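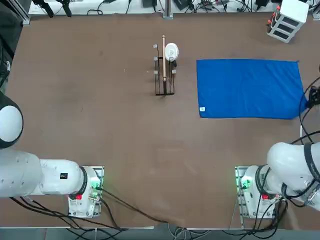 Penadis Digest, Vol 40, Issue 10

Message: 3
Date: 12/12/18
From: Deok-su Jeon
Subject: Re: [penadis] rack task, layout and open items

Replies inline. I trimmed the part on travel forms, which belongs on the other list.

> 1. The layout for the rack task is still not written down anywhere.
> Last time each pair set the table from memory and the success
> numbers could not be compared. Can we freeze it?

Yes. Treat the current table as the reference. Rack toward the far side, in the upper center as seen from the arms, three pegs on the left upright and two on the right. The stick leans upright in the middle of the rack, rounded tip toward the far edge. The plate goes next to it, on the right, tilted up. Blue towel flat to the right of the rack, with the white tag at the near left corner. The tag is the easiest way to check that the towel has not been rotated.

The center of the table, between the rack and the arms, stays clear apart from the cable to the left base. If you need to put something down, use the top of the drawer unit.

> 2. Do we re-run calibration when the plates have not been moved?

Once per session, before the first trial. It takes 10 minutes. Both bases sit on their own metal plates and these should not shift, but in August we lost an afternoon to a left base that had been bumped, and the logs looked normal the whole time. Save the calibration file with the trial set. Do not overwrite the previous one.

> 3. The Altis branch drops the plate on handover. The old planner did
> not. Should we revert before the club demo?

No revert. I went through the logs for the last 40 trials. The drops come in the right-arm approach, where the wrist turns before the gripper has closed. That is a timing error in our script and the planner is doing what it was told. Proposed change, already in the branch:

 - close gripper
 - wait for the force reading to settle
 - lift 30 mm straight up
 - then rotate

Please test at half speed first. If it still drops the plate, send me the log and the commit hash. A video without the log does not help much.

> 4. Cables. The one to the left base crosses the table and I have
> to keep an eye on it during the towel fold.

Agreed, this one is not solved. It runs diagonally from the connector toward the middle of the near edge, and the fold path comes close to it when the left arm reaches across. Two options:

 a) route it off the near edge right at the base
 b) add a keep-out zone in software

I prefer (a). Option (b) costs us workspace on the side where we have the least. The right base already has its bundle looped around it and hanging off the near edge, so copy that, but leave more slack than you think the wrist motion needs. The other cable on the right, the one that arcs down past the towel, can stay where it is for now.

The tangle on the floor between the bases is a separate job. Label both ends before unplugging anything.

> 5. Who is writing the Usmani report section?

I have a draft of the method part. Still missing: the results table, and a paragraph on how the Prokholm scoring differs from ours. They count a regrasp as a failure, we do not, so both figures should be given. Someone other than me should write that paragraph, as I set our rule.

Unless there are objections I will put the layout in the repository as text and close the ticket.

Deok-su

_______________________________________________
penadis mailing list
To unsubscribe, send a message with the word "unsubscribe" in the subject line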